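The night fill at Umville, and who gets the hours

November 2, 2019

I worked six years at the drinks distributor in Umville before I started writing about work, and I still know most of the faces on the loading dock. In February the company put in its first robot arm to pick bottles and set them on display shelves. It was supplied by a firm called Vachon, and the product it runs on is called Flarik. I went back to see what had changed.

The job the arm does is dull. Someone has to take bottles and put them on shelves with the labels facing out, one kind beside the next, until the bay is full. I did it for two winters. By the end of a shift my shoulders were gone and I could not have told you what I had been thinking about. I don't feel sorry to see a machine take that on, and I distrust people who get sentimental about it when they have never done it.

What bothers me is the roster. Before February there were 21 people on the night fill. Now there are 20, which sounds like nothing, and management says so at every chance. But the hours have been cut up differently. The filling used to come in long blocks that added up to a proper week. What is left is clearing jams, wiping up, fetching stock for the arm and putting right the bottles it has tipped over. That work comes in short bits, at odd times, and people are rostered for it in short bits too. A head count won't show you that. A pay slip will.

There is also the matter of who gets taught. At the Dalla depot, down the highway, the same company trained day staff to run the arm and left the night crew to learn by watching. Running it pays more. The people who knew the shelves best, who could tell you which drinks sold out before a long weekend and which ones sat there until the labels faded, were never asked what they knew. I think that was a mistake on plain business grounds as well as a poor way to treat people.

The fix isn't hard to describe. Guarantee the old weekly hours for a set period after a machine goes in. Offer the operator training first to whoever did the job by hand, in paid time. Put the changed duties in writing, so that clearing up after an arm is counted as skilled work when it is skilled work. None of this would stop the company buying a second arm, or 100 of them. It would mean that the saving was shared with the people whose work made room for it. 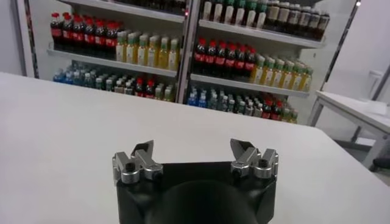 What the company should answer

I would like to see two figures published for Umville and Dalla: the paid hours on nights before February, and the paid hours now. If the gap is as small as management says, printing them will cost very little.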